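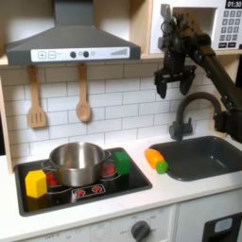 Bench Cell Purchasing FAQ

Applies to requests for a single-arm manipulation cell at the Stidville and Plondham sites. Send corrections to Isla Rankin.

What does the base price cover?

The Grumetard bench package is listed at $3,295. It includes the mounting frame, the controller shelf, the power strip and the emergency stop. The arm and gripper are quoted on separate lines and should be entered that way on the request form.

Is the play kitchen a capital item?

No. Toy kitchens, play food, blocks and utensils go under consumables, whatever they cost. Order the kitchen and its accessories on one purchase order so that replacements can be matched to the original set.

How much should I set aside for spares?

Budget $961 per cell for the first year. This covers gripper fingers, cables and fasteners. It does not cover arm joints, which are handled under the service agreement with Miettinen.

Can I reuse a gripper from an older cell?

Yes, if the wrist plate matches and the cable is long enough for the full range of wrist rotation. Halyna Melnychuk keeps the list of compatible plates. Adapter plates are allowed but shorten the usable reach — include the plate thickness in your layout drawing.

How much clearance do I need above the counter?

Measure from the countertop to the lowest overhead part, including the range hood and any utensils hanging under it. The open gripper has to pass over a faucet or a pot without touching either. If the drawing shows a conflict, move the arm base before ordering a taller frame. 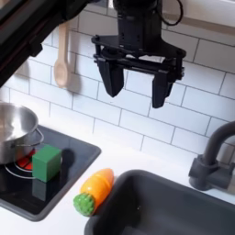 How many cameras should I budget for?

Plan on three per cell. Requests for more need a short note on what the extra view adds. Glossy stovetops and steel pots produce reflections, so allow for diffused lighting on the same request.

What is the lead time?

Frames ship from stock. Arms are ordered in batches, and requests received after the May cutoff move to the next batch. Octavian Cârstea confirms the slot by email. A verbal confirmation does not hold a place.

Who signs the request?

Two signatures are required: the project lead and the site budget holder. At Plondham the budget holder is Luminița Tudose. At Stidville it is Cillian Doherty.

Can the cell be leased?

Only the arm. Lease payments come out of the operating budget and cannot be moved to capital partway through the term.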